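July 25, 2024

The day was given over to the laundry room on the lower floor of the Devine building. Entry was made shortly after the post arrived, and the room was opened for airing before any other work was begun. The old shelving from the north wall had been left in the passage by the decorators and had to be moved to the store before the door could be opened fully. It is to be noted for future works that contractors should be asked to leave the passage clear at the end of each stage.

The floor was swept twice and washed once. Paint dust had settled along the skirting and behind the pipes, and a good part of the morning was spent on removing it. The new paint is a pale grey, chosen in January from the Swanepoel card, and it has dried darker than the card suggested. It was the opinion of those who use the room that it is acceptable. The window catch still does not close properly and has been entered again in the repairs book, where it has stood for longer than it should.

Linen stocks were looked over before the midday meal. The towels held back during the decorating have kept a smell of paint, although they were stored with the cupboard door shut, and all will need to be washed before they are issued. The pillowcases fared better. A quantity of tea towels was found at the back of the lower shelf which does not appear in the January list, and these have been added to it. Several are too thin for further service and were put aside for use as dusters.

The account from Zaretti for the removal of the old machine was received and came to 1740 pounds, including the making good of the floor beneath it. The account from Clurkik for the pipework came to 2548 pounds. Both were compared with the original estimates. Zaretti's agreed in full. Clurkik's contained an extra charge for two visits where only one had been expected, and a letter has been drafted asking for the reason. Payment will be held until a reply is received, in keeping with our usual practice.

In the afternoon attention was turned to the new machine. It is a front loader with a steel drum, and it is a good deal more solid in appearance than the one it replaces. The old machine had served the building well but had lately left rust marks on white cotton, and the cost of sheets spoiled in this way was becoming hard to defend. It had also been very loud, and complaints from the reading room above had been received on most washing days.

The door of the new machine was opened and the inside of the drum inspected before anything else was attempted. The rim of the drum has a blue light, which was not expected and was the subject of some remark. It should be of use on winter mornings, when the ceiling lamp gives very little to that side of the room.
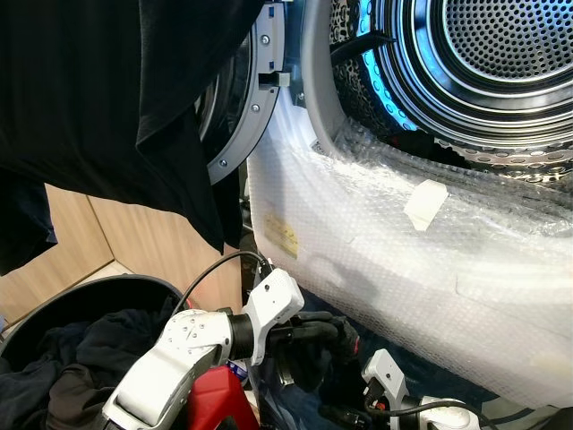 There remains the question of where the wash baskets are to stand. Under the former arrangement they were kept beside the sink, where they were regularly splashed and regularly in the way. It is proposed that they be placed under the window once the catch has been mended, with soiled linen to the left and clean linen to the right. A notice to this effect will be written and put up at eye level. The previous notice was fixed so high that few persons can be supposed to have read it.

The washing powder was also considered. The present stock was bought for the old machine, and the guidance for the new one has yet to be read in full. Until this has been done, no powder is to be used and no household is to be given a washing day. The rota will be drawn up afresh, and the two households which gave up their turns during the works will be placed first.

The bubble wrap around the lower front of the machine will be taken off with care and folded for the store, where packing material is always wanted before the autumn sale. The masking tape cannot be kept.

The room was locked at the close of the afternoon and the key returned to its hook. A fresh mop head is required, and a length of shelf paper for the linen cupboard.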